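The Bread Money

Sotiris Lambrakis came back to the house in Gredow with one suitcase and his aunt's keys in an envelope. The lawyer had written the date of the handover on the front, 12 July 2020, and under it the name Kalogeropoulos, which was the aunt's married name and the one she had used on everything.

He let himself in by the side door and put the suitcase down in the kitchen. She had redone it with what was left of the insurance payment, and he had never seen it finished.

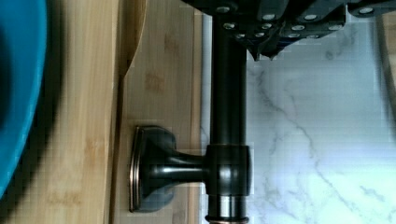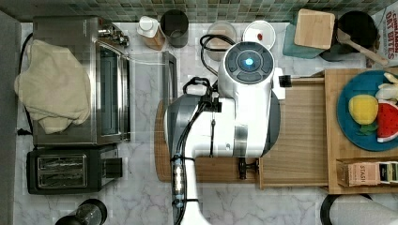
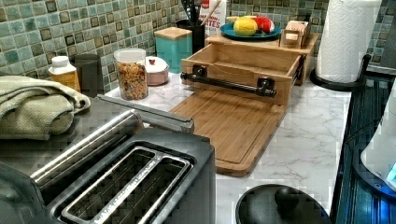
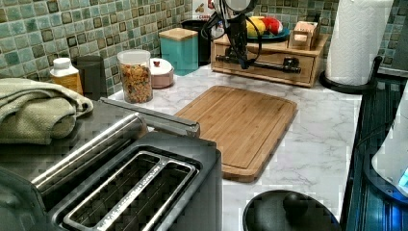

The Ledger

He found it on the second evening, in the bedroom closet, inside a boot box. It was a long green account book from the bakery in Rekari, where his aunt had kept the accounts until the place closed. The first half was flour and wages. Then the bakery entries stopped and the handwriting got smaller.

"Ponon, 777," it said at the top of a fresh page. Under that, "Ponon, 1,435." Then "Ponon, 1,989." The last line was from February and said "Ponon, 2,000. Finished."

Ponon was a town two hours up the river. As far as Sotiris knew, she had been there once, for a wedding, and had complained about the fish.

He read the page several times. He was owed nothing and had not expected money, but he lay awake anyway and added up the four numbers in his head, getting a different answer each time.

The Drive

In the morning he drove to Ponon with the ledger on the passenger seat. He stopped at the post office because it was the first place that was open. The woman behind the counter looked at the name on the cover and went to get her coat.

She walked him down to the river, past the boatyard, to a low brick building with a new roof. There was a bakery in it. Two young men were carrying trays out to a van, and an older man sat on a crate by the door, smoking.

"She's dead, then," the man said, when he saw the book.

"In the spring," Sotiris said. "I'm her nephew."

The man nodded and moved over to make room on the crate. He had run the ovens in Rekari, he said. When it closed he was owed wages, and so were the others, and the owner had gone south. She had paid them herself. It had taken her years, and she had made each of them sign for it.

"She didn't owe you anything," Sotiris said.

"We told her that. She said it was her handwriting in the book."

One of the young men came out with a loaf wrapped in paper and put it in Sotiris's hands. He tried to pay and the older man waved at him to put the wallet away.

It was raining by the time he got back to Gredow. He cut the loaf at the counter, ate two slices standing up, and went to look for somewhere to keep the book.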